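Artificial flower arranging

Artificial flower arranging is the activity of placing imitation flowers, leaves and small plants in vases or other holders, so that they make a pleasant group. It is done at home, in shops and hotels, and in classes. The materials do not wilt, and therefore the same stems can be taken out, mixed and arranged again many times. The activity is also called faux floristry, and in older catalogs "permanent flowers."

Materials

The blooms are mostly made of fabric, plastic or a foam-like material, and the stem often has a wire inside. Sellers divide them in two groups. Single stems carry one bloom, as with the tulip and the calla lily. Bunches, also called picks or sprays, carry many small petals on one stem. The two groups behave differently in a vase: a single stem leans to one side when the neck is wide, while a bunch fills the neck and stays where it is put.

Laying out

Most teachers advise to spread all stems on a flat surface before any of them goes into a vase. A plain surface in one color is preferred, for the reason that small buds and loose heads are easy to lose on a pattern. The stems are laid with space between them, and the vase is put near the far side, where a sleeve does not catch it.
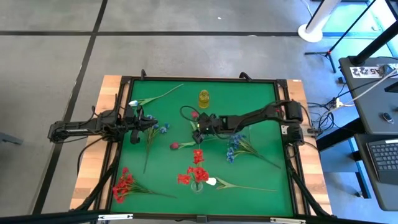

The choice of vase usually comes before the choice of flowers. A small vase with a narrow neck holds one bunch or two or three single stems. Glass is popular, and colored glass has the advantage that the lower part of the stem is less visible. In a clear vase the stems must be neat down to the end, and some arrangers wrap a leaf around them inside the glass. Light vases can fall over when the flowers are tall, so sand, glass pebbles or colored liquid may be added at the bottom. The liquid is only for weight and for looks.

Shaping the stems

New stems come pressed flat from the box and must be opened by hand. The leaves are bent away from the stem one after the other, starting with the lowest. The bloom is adjusted last. With a closed tulip there is little to do on the bloom itself, and the work is mainly on the leaves: one can be curved up toward the flower and another turned out to the side. A stem is held low while it is shaped or moved - the joint under the bloom is the weak point, and heads that are pulled often come off. A head which has come off can be put back on its peg or kept for a low bowl.

The question of how natural the result should look has divided arrangers for a long time. In the Demside manual, a course book of 80 pages, the student is told to make every leaf different, and to hide any seam toward the back.

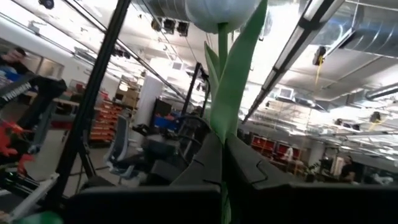
Jayanthi Panicker does not agree with this rule, and has written that a tulip with every leaf twisted looks "more false than the one from the box." In her opinion two leaves should be shaped and the others left alone, and the color of the bloom matters more than the seam. Her remark is often repeated in classes, also by teachers who use the manual.

Foliage plants

Besides flowers, many arrangements include a green plant with long, narrow leaves. It gives width to a group in which the blooms are all at one height. Such plants are sold with the leaves joined at a common base, and they are handled from this base. Good ones have leaves in more than one green, often with a paler line along the middle. Dust collects in the folds, and the leaves are wiped from the base outward with a soft cloth.

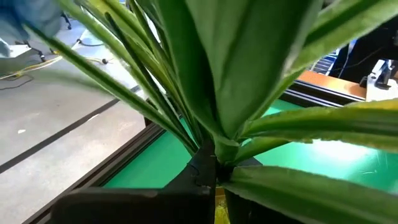 Photo: Findavside Picture Service. Free to reuse with credit.

Wide leaves are placed low and toward the outside. If they stand behind the flowers they make a dark wall, and small blue or white blooms are lost against it.

Color

Beginners are taught to use one strong color for each vase. Blue bunches are commonly put in a yellow vase, and red ones in clear glass. Tulips in a darker red may be added next to a bright red bunch to give depth. White is used sparingly, often as one flower to the side.

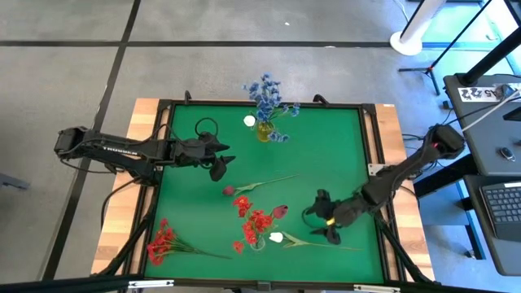
Finished vases are looked at from the front, from both sides and from above before they are moved. An arrangement for the middle of a table must be good from all directions, while one for a shelf may have a flat back. Stems are stored upright or lying in long boxes, with paper between the blooms, away from direct sun. Red fades first in many ranges.

Competitions

The Brokum show, held each July, has a class for artificial flowers with up to 58 entries. Each entrant receives the same stems and one vase. The Valentini method, in which the tallest stem is placed last, was first shown there.

See also: Dried flowers; Vase; Table decoration

Page last changed February 5, 2017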